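Bloques geométricos de juego

Los bloques geométricos de juego son piezas sueltas con forma de cuerpos sencillos (cubo, prisma triangular, prisma hexagonal, cilindro y otros) que se usan para construir, clasificar y encajar. Se fabrican en madera, en cartón prensado, en espuma y, desde hace varias décadas, en plástico de color. Se distinguen de los ladrillos de conexión porque no tienen ningún sistema de unión: una pieza se mantiene sobre otra solamente por su peso y por el roce entre las caras.

Formas y colores

El cubo es la pieza de referencia y casi siempre da la medida de las otras. El prisma triangular sirve de tejado o de rampa, y puede apoyarse sobre una cara rectangular o sobre una de sus bases. El prisma hexagonal ofrece dos caras amplias y seis laterales; con varios iguales se cubre una superficie sin dejar huecos. En algunos juegos cada forma tiene su color propio, en otros el mismo color se repite en formas distintas. Este segundo sistema es más difícil para los niños pequeños, que tienen la tendencia de agrupar primero por color.

El catálogo de la casa Robichaud recogía 622 referencias de bloques sueltos, y la colección escolar de Brumham conserva 4,000 piezas, la mayor parte sin su caja original.

Superficie de trabajo

Los bloques se utilizan en el suelo, sobre una alfombra dura o encima de un tablero. El tablero de madera clara es el más común en las aulas - el arce y el haya son preferidos por su grano fino - y suele formarse con tablas estrechas encoladas por el canto. Conviene que sea plano y que no se mueva, por lo cual a veces se sujeta a la mesa.
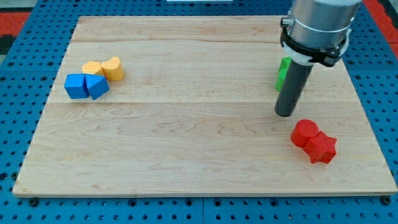 Thodoris Zacharopoulos, en su manual Prillwood, recomienda dejar las piezas separadas al comienzo de la actividad y evitar los montones, porque las formas bajas quedan escondidas detrás de las altas. Propone también una distancia de 6 centímetros entre grupos. En la escuela de Volledthorpe se sigue otra costumbre: las piezas se entregan juntas y el niño debe separarlas por sí mismo.

Conservación

Las piezas de plástico se lavan con agua tibia y jabón neutro. Las de madera se limpian con un paño apenas húmedo y se secan enseguida - el agua levanta la fibra y redondea las aristas.

Véase también: mosaico, rompecabezas, tangram.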